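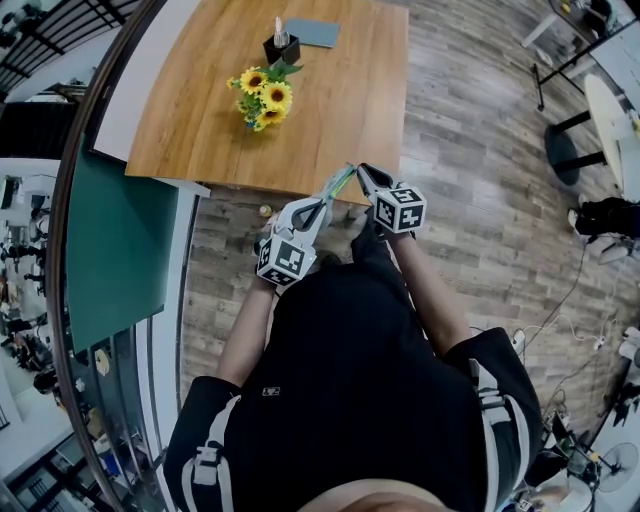 How tall should artificial sunflowers stand in a narrow-necked bottle? The finished arrangement should measure between one and a half times and twice the height of the bottle, counted from the tabletop to the top of the tallest flower.

Home | Guides | Table Settings | Care and Storage | Contact

Arranging Artificial Sunflowers in a Bottle

This guide sets out the method used by Kostel for small tabletop arrangements in reception areas, meeting rooms and shared lounges. It applies to artificial sunflowers with wired stems and to glass bottles with a neck too narrow for a full bouquet. It was prepared by Chutima Kaewmanee and revised on 28 June 2021. It replaces the sheet formerly issued with the Plorell table sets.

What is needed

A bunch of artificial sunflowers, with three heads or fewer
A clear bottle with a narrow neck
A shallow tray or square container in a dark color
A flat pad or mat to protect the tabletop
Wire cutters and floral tape
A slender stick or pen for working inside the neck
A soft, dry cloth

Preparing the table

Clear a working area wide enough to lay the flowers at full length. Wood tops, particularly those with an oiled finish, mark easily under cut wire, and all cutting should be done over the pad. The bottle should be kept in its container while the stems are being prepared. A narrow bottle has a small base and tips readily when a sleeve catches it.

Wipe the bottle inside and out. Fingerprints on clear glass show strongly once a dark container is placed beneath it. If the inside has been washed, allow it to drain upside down overnight before use. Moisture left in the base will rust the stem wire.

Preparing the stems

Artificial sunflowers are usually sold flattened. Open each head by pressing the petals outward from the center, beginning with the inner row. Leaves should be bent away from the stem and given a slight downward curve at the tip.

Hold the bunch beside the bottle and note where the lowest leaf falls. Any leaf that would sit inside the neck must be removed or moved higher. Most leaves of this kind slide along the stem under firm pressure. Those that are glued should be trimmed off close to the stem.

If the stems are joined at the base, decide whether the joined section will pass through the neck. Where it will not, cut the bunch just above the join and bind the separate stems with floral tape. Two turns of tape are sufficient, and a thicker binding may lodge in the neck and be difficult to withdraw.

Cut long stems in stages. Remove a finger's width at a time and check the height against the bottle after each cut.

Placing the flowers

1. Insert the tallest stem first, with its head facing the main seat or entrance.
2. Add the second stem so that its head rests slightly lower and to one side.
3. Add the third stem on the opposite side, lower again, with the head tilted forward.
4. Where a stem crosses another inside the bottle, use the stick to guide it toward the glass. Do not force it from above.
5. Turn the container slowly and adjust the leaves until no bare wire is visible above the neck.

A bunch that has been kept joined is inserted in one movement. The heads are then separated by bending each stem above the neck, with the bottle held steady in the other hand.

Steadying the bottle

Flower heads made of fabric can outweigh an empty bottle. Pour around 200 grams of dry sand or clean gravel through a paper funnel before the stems go in. Clear glass beads may be used where the base will be seen at close range. Water should not be used as ballast.

Position on the table

The arrangement belongs near the middle of the table, or slightly toward the far side if the table stands against a wall. Seated guests should be able to see one another past the flowers. On small round tables the container may be omitted and the bottle placed directly on a mat.

Care

Dust the petals every two weeks with a soft brush. In September, when the Ula lounge displays are changed, stems should be laid flat in a covered box with tissue between the heads. Bottles are stored empty. Requests for replacement stems should be addressed to Wenjie Feng at the Kostel supply desk, with the number of heads and the stem length stated.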